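Progress Report on the Two-Arm Folding Build
2024-07-02
Filed under: workshop, arms, cloth

The present entry summarizes the state of the two-arm build maintained by the author at the Furska shared workshop. It replaces the notes posted in February, which described the single-arm version and should no longer be consulted for wiring or for calibration.

Scope of the build

The build consists of two white arms on a common base, a control computer, and the folding software that the author has named Denivness. The purpose is narrow. The arms are to take a flat piece of cloth by two corners, lift it, and lay one half over the other. Shirts, towels with fringes and fitted sheets are outside the scope of the present work and will remain so until the basic fold is dependable.

Bench time at Furska is allotted in blocks, and this build holds one block per week. Mechanical work is carried out there. Software work is carried out at the author's residence in Ullatby, where a simulated pair of arms is available on a desktop computer. The simulation is adequate for checking reach and for preventing the arms from striking each other. It is of little value for cloth.

Changes since February

The second arm was mounted in the spring. The base plate had been drilled for one arm only and was remade in thicker stock. The first remade plate was drilled from the wrong face, and the holes came out mirrored. It has been kept as a shelf.

The cable run to the wrist was moved to the outer side of each arm. The former route pinched the cable whenever the elbow passed its midpoint, and 3 cables were lost to this fault before it was traced. The replacement route is longer and less tidy. No cable has failed on it to date.

The finger tips were also revised. The original tips were hard and smooth and slid over thin fabric without picking it up. The current tips are black and slightly softer, and they close with less force. Members who borrowed the earlier set of tips from the parts drawer are asked to return them, as they fit the calibration jig and the new ones do not.

Software

Denivness now keeps a record of every attempted grasp. The log stood at 2887 entries when this report was prepared. Each entry holds the joint positions, the motor current at the moment of closing, and a note of whether cloth was held after the lift. A large share of the early entries are of poor quality, since the clock on the left controller had drifted from that on the right. These entries have been marked and are excluded from tuning.

The approach height is the setting that has required the most attention. On a hard bench, the tips may be brought down until they touch, and the current reading gives a clear signal. On a soft surface the signal is gradual. The tips press into the padding, the padding pushes up beside them, and the cloth moves before it is held. The bench value is therefore unsuitable for any padded surface, and the software now stores a separate height for each.

Work on bedding

A bed is the natural place for folding laundry in many households, and the current stage of work concerns that case. A black cloth was selected for contrast against white bedding. The detection step relies on finding the outline of the cloth, and wrinkles in a duvet produce shadows that were at first mistaken for edges. A dark test piece removes most of this difficulty. Light cloth on light bedding will be addressed later.

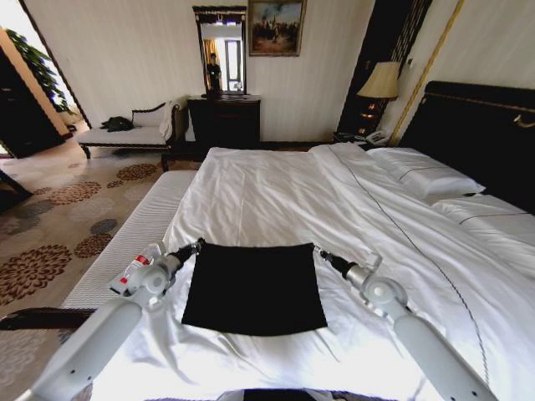 Both grippers at the upper corners of the black test cloth, laid out on the duvet.

The lower edge of the cloth is seldom perfectly straight on a surface of this kind. The software accepts a certain amount of unevenness and fits a square to what it finds. Where the fit is poor, the attempt is stopped and the arms are withdrawn. This rule was adopted following a series of trials in which the arms gathered up bedding along with the cloth.

Remaining items

The following matters are open. The right wrist has play in it and must be shimmed. The grasp log must be moved off the control computer, where space is nearly exhausted. The shutdown routine developed under the Hodžić branch of the code has not been merged, and until it is merged the arms must be supported by hand before the power is cut.

The base also requires a better means of being leveled. A set of adjustable feet has been ordered, with delivery quoted at 14 days. Calibration values will be posted once the feet are fitted and the base has been measured again.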